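Reuse of a Rented Studio Room: Survey of Fixed Surfaces and Storage Capacity
Natnael Mersha
Project report, Interior Systems module

1. Purpose

The project looked at a single studio room in the Sendthorpe building and asked how much of its fixed structure could carry light storage without drilling. The room is let by the term to small groups. Each group brings its own chairs, lamps and cables, and most of this ends up on the floor. The lease allows clamps, hooks and removable adhesive. It does not allow screws in walls or ceiling.

2. Method

The survey was done in June in three stages. First, every fixed surface above the skirting was listed and given a code. Beams were coded B, rails R and wall strips W. Second, each surface was checked by hand for reach and for access to its underside. Third, trial hooks were hung and loaded with bags of dry sand.

Two hook types were tested. The Itholm hook is a spring clamp with rubber pads. The Stivitz hook is a flat steel bracket held by adhesive tape. Both were loaded to 300 g, left overnight and read again in the morning. A hook was recorded as passed if it had moved 2 mm or less.

No load was placed on the pendant lamp or its cord.

3. Results

64 hook positions were tested. The clamp needs a free edge on both sides of the member, which ruled it out on the wall strips. The adhesive bracket could be used on both beams and strips but was slower to fit, as the surface has to be wiped and left to dry first.

Dust was the main cause of failure. On the upper beams it had built up enough that tape would not hold on the first attempt. After cleaning, the same positions passed. The cleaning time was not included in the original plan and added most of one afternoon to the work.

The beams with a ribbed edge gave uneven results. The clamp pads sit on the ribs and leave gaps between them, so the contact area is smaller than on a flat beam. The ribbed members were therefore rated one class lower in the final table.

The strip along the wall already serves as an informal shelf. Small items collect there, and they have to be moved before any bracket can be fitted. It was rated for small items only.

4. Reach

Reach was treated as a separate question. A hook that holds but cannot be reached from the floor is of little use to the people renting the room. Positions were marked as reachable if a person could touch the underside of the member with one arm raised.
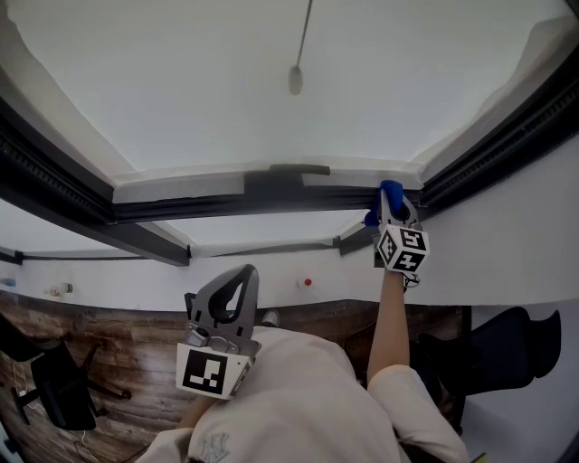 Figure 1. Contact with the underside of the horizontal beam, near the junction with the right-hand beam.

The junctions are the most useful positions for cable hooks, as a cable can be led from one beam to the next without crossing open space. Chairs should not be hung from any position in the survey. They are best kept against the wood-grain panels.

5. Cost

The full set of hooks, tape and cleaning supplies was priced through Salazar at 1,442 in local currency. A smaller set covering only the junctions would meet the needs of most groups and could be extended later.

6. Further work

The overnight test is short compared with a rental term. The adhesive brackets should be left in place for a full term and read again. The clamps should also be tested with a thicker pad on the ribbed beams.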